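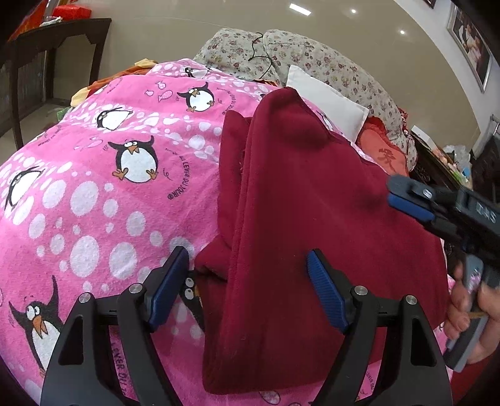 Is the Prollar folding kit worth the money for a small guest house?

Posted in November by Lokis

We have 7 rooms and a mountain of bedding. A firm called Prollar is offering a kit: you get a pair of hand-held grippers, you do your usual blanket folding with them, send the recordings off, and they say a robot arm will later do it your way. The price is 400 up front and 100 a month. The brochure says it "learns any fabric". Has anyone paid for this? I can't find a single review that isn't on their own site.

Walaston
We had it on trial. The grippers themselves are decent – the ribbed pads hold fleece well and your hands get used to them. Cotton sheets were another matter, I kept picking up two layers. The recording side worked. The arm never came during our trial, so I can't say anything about the part you'd be paying for. Read the contract too: ours ran for 365 days with no early exit, and the wording on who keeps the recordings was vague. Ask them to fold one of your own blankets, on one of your own beds, before you sign. A tidy table in a showroom tells you very little.

Lai
never used it but my cousin's hotel looked at something similar and said no. just fold them by hand, it takes nearly no time once you get going

Walaston
Fair, though with a heavy fleece on a double bed I'd be glad of the help. I still wouldn't pay 400 to find out. If they do agree to a demo, pick your thickest blanket and don't lay it out flat for them first.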